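Getting candle wax out of a cotton tablecloth?

Asked by Jiahui Dai
December 25, 2019
Viewed 2598 times

Hi all, so we had the whole family over and one of the red taper candles tipped right over during dessert. I now have a puddle of wax the size of my palm on my good cotton tablecloth, plus a bunch of little drips going toward the edge. I picked off what I could with my thumbnail but there's a pink shadow underneath and the cloth feels stiff there. It's a woven check, mostly pale colors, so the pink really shows. I haven't washed it yet. My sister-in-law says boiling water, my mom says freezer, and I'm scared of both. Has anybody done this and had the cloth come out okay? I don't want to buy another one, I got it at the Flenderby outlet and they don't carry that pattern anymore.

2 answers

Phyllis Bainbridge
Marked helpful by 7 people

Oh no, I feel for you, I've done this more times than I'd like to admit (we light candles for everything in this house!). First off, good job not washing it yet. Keep it out of the dryer whatever you do until the pink is gone.

Your mom is right about the freezer as a first step. Fold the cloth so the wax is on the outside, put it in a bag and leave it in overnight. The wax gets brittle and you can crack it and lift it off with the edge of an old plastic card. Go easy and don't dig, cotton snags.

Then get your iron out, no steam, on a low setting. Put a plain brown paper bag under the spot and another one on top – no printing on it, I learned that one the hard way and had a grocery store logo on a napkin for years. Press for a few seconds, lift, move to a clean bit of paper, press again. You'll see the grease come up into the paper. Keep going until nothing more comes through, it took me two whole bags last time.

What's left is the dye from the candle. I dab that with rubbing alcohol on a white rag, from the outside of the stain toward the middle. Try it on the hem first in case your blues run. After that I rub in a little dish soap, let it sit while I have my coffee, and wash it in the warmest water the label allows. Hang it up to dry and look at it in daylight. Mine needed the alcohol a second time and I can't find the spot now.

I'd skip the boiling water with a red candle. My aunt swore by it, but that was for white candles on white linen.

Santosh Jaiswal

Just iron it with a paper towel. Worked for me, but it was a white candle so maybe that doesn't help you. If the pink stays put a vase on it lol

Comment from Jiahui Dai
Thank you Phyllis!! Freezer and paper bags got all the wax, and I did the alcohol twice. There's the tiniest bit of pink left in one of the white squares and I only find it if I go looking. Santosh, the vase is my backup plan.

Comment from Satish Sandhu
Does the alcohol thing work on polyester too? Asking before I wreck mine.

Comment from Phyllis Bainbridge
Satish, I've only used it on cotton, so test a corner. And keep the iron really low, polyester can melt on you.

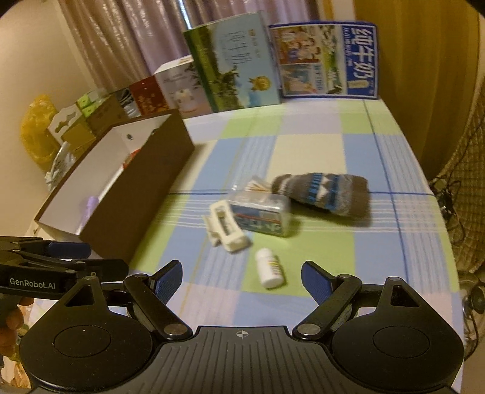
A checkered cloth on the table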